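Clullville > Talks > October meet-up > Speaker notes
Search talks and notes

Teaching a robot by showing it: how we collect examples in a pretend house
Notes for my slot, after the tea break

Say hello, check the microphone, thank Hannelore Eder for swapping with me so I didn't have to go first.

Right, so. I look after the example collection on a project we call Stetik. My whole job is getting people to drive a simulated arm around simulated rooms, and then deciding which of their goes are good enough to learn from. I'm not going to show any graphs. (Pause for relief.) If you want graphs, Rachid Erraji has loads and he's sitting near the back.

Start with what one example is. Somebody sits down, reads a short instruction, moves the arm until they think they've done it, and presses save. We keep the view from behind the gripper, the positions of all the joints and whether the fingers were told to open or close, all on the same clock. That bundle is one example. At the moment we've got 2,341 of them that I'd be happy to put my name to. 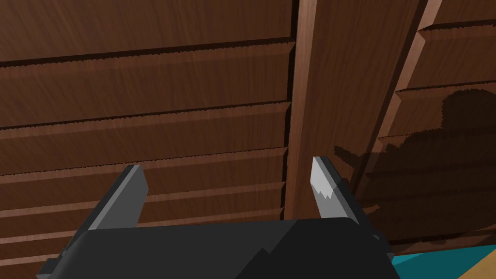 Notes last changed: October, 16:20

So you're looking over the gripper's shoulder, more or less. Two fingers, wide apart, slatted wood behind. Let people look for a bit before talking.

The thing I want to get across here is the shadow. Look over on the right, that big dark patch with the ragged edge, lying across the slats. It roughly follows the shape of the arm. When I started I thought of shadows as decoration, and I'd have happily switched them off to save computer time. Hanane Shehata talked me out of it! Her argument was that the real arm will throw a shadow over its own work every day of its life, so it had better grow up with one. We left them on. They're a bit blocky and I've stopped minding.

Slats are also a pain, and I mean that fondly. Stripe after stripe, all much alike, getting closer together towards the bottom of the view. If you're a person you know which way is up. If you're a learning system working from small pictures, one stripe is very much like the next, so the joint positions have to do some of the telling. That's my answer when someone asks why we don't just save the video.

Now the people bit. We had six drivers this time round and every one of them has a style. Nouhaila Soliman goes straight in, very quick, hardly a wobble. Houda Ait Brahim creeps up on everything and stops to think. I used to prefer the quick ones. Then we trained on quick ones only, and the arm was lovely until it was slightly off, and after that it was hopeless – it had never watched anyone put a mistake right. So now I keep Houda's dithering, and I ask everybody to leave their corrections in.

(If time is short, skip the Belkadi story. If not: the week we lost because the Belkadi controller had left and right swapped and we all just got used to it.)

Next slide. Same place as before, with the gripper facing another way.
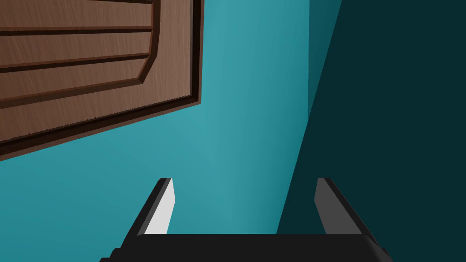
Door at upper left, teal wall between the open fingers.

I like this one because there's so little in it. Nothing between the fingers, a lot of plain wall, a door leaning in at a steep angle. When we first sorted our recordings we threw out anything like this as boring. Please don't do that! An arm spends a good share of its time looking at not very much, and if all your examples are close-ups of the interesting moment, it has no idea what to do the rest of the time.

Point out the two fingers as well. The left one has a very pale inner face and the right one is much greyer, with that dark wall behind it. A rule along the lines of "find the bright bits, those are the fingertips" would come unstuck pretty fast. We tried one, in the early Enport version. I'd rather not talk about it.

How we check things. Each example gets watched by someone who didn't drive it, and they can say keep, bin or ask. Up to 39 in a sitting, then you have to get up and walk about, as your eyes go. "Ask" is the useful pile. Most of our written rules came out of arguments over "ask", and the instructions we give drivers now fit on one side of paper.

Things I'd do differently:
– write the instruction before building the room
– have a second person drive every task on day one
– name the files properly (look at Rachid)

Questions. Someone will want to know how many examples they need for their own project. Tell them to collect 96, train on those, watch what goes wrong, and come and find me by the biscuits.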